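Meetings should be shorter, and most should be held standing up

The parish hall in Larnby runs 47 meetings a year. I have sat through most of them, and I can recall three that needed more than 20 minutes.

Chairs are the trouble. Once people are seated with a cup of tea, they feel they should get their money's worth. A question about the bins turns into a talk on the history of the bins.

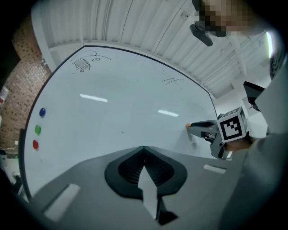
A whiteboard is no use to anyone if the talking never stops.
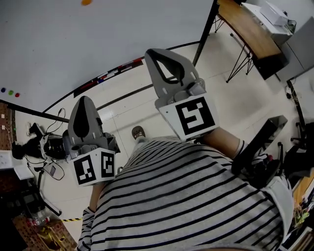 Mhairi Swanson tried standing meetings in Hetville last March. She told me attendance held up and the grumbling lasted a month. Anyone who needed a seat had one, as they should.

I would go further and put the end time on the notice in larger type than the start time. If an item is not reached, it goes in writing to the members, all 173 of them, and they can reply by post or email. Most won't, and that tells you how much the item mattered.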